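Printed paperboard carton

A printed paperboard carton is a box made from stiff paper stock, printed on the outside and used to hold a single retail product or a small set of products. Cartons of this kind are common for tea, liquor, sweets, cosmetics and household goods. They differ from shipping boxes in that the outer surface is meant to be seen by the buyer, and the board is usually thinner and smoother.

Construction

Most cartons are cut from one flat sheet, called a blank. The blank is creased, folded and glued along one side seam, then shipped flat to the packer. Tall cartons are normally filled from the top or bottom and closed with tuck flaps. Rigid cartons, sometimes called set-up boxes, are made from thicker board that is covered with a separate sheet of printed paper. They do not fold flat and take up more room in storage.

Upright formats are chosen for bottles, tins and rolled goods. A tall carton shows a narrow face on the shelf, so the design is often stacked in a column, with the name or seal in the middle and a panel for product text lower down.

Printing and finish

The outside is printed before the blank is cut. Large areas of one strong color, such as blue or red, are popular for gift packaging because they can be recognized from a distance. A coat of varnish or a thin plastic film may be added to protect the ink.

On packaging with Chinese text, vertical lettering is often set inside a red block that recalls a carved seal. Lattice patterns and panels with stepped corners are also used - both are borrowed from older buildings and furniture.

Wear

Solid colors show damage more clearly than patterned ones. Where the printed layer is scraped off, the pale board under it is exposed. Corners and top edges usually go first, as they take most of the contact when boxes are handled or slid onto shelves. The packaging historian Subira Swai, in a survey of 100 used cartons held at the Pomthorpe collection, sorted wear into 3 grades: rubbed, scuffed and torn.

Tall blue cartons with a red label reading "智品天下", both with wear at the upper right corner.

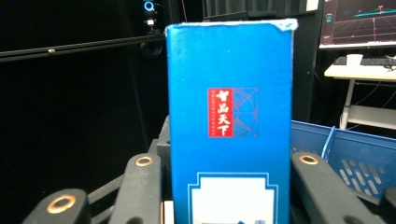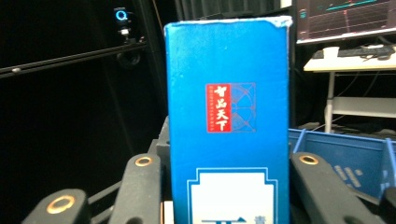

Storage and repair

Empty cartons kept for reuse or display should be stored upright in a dry place, away from direct sun. Kenta Hirano's handbook for the Undholm museum store advises against adhesive tape on printed faces, as it lifts the ink when removed. Loose fibers at a torn corner can be laid flat with a little starch paste and left under a light weight for 16 hours.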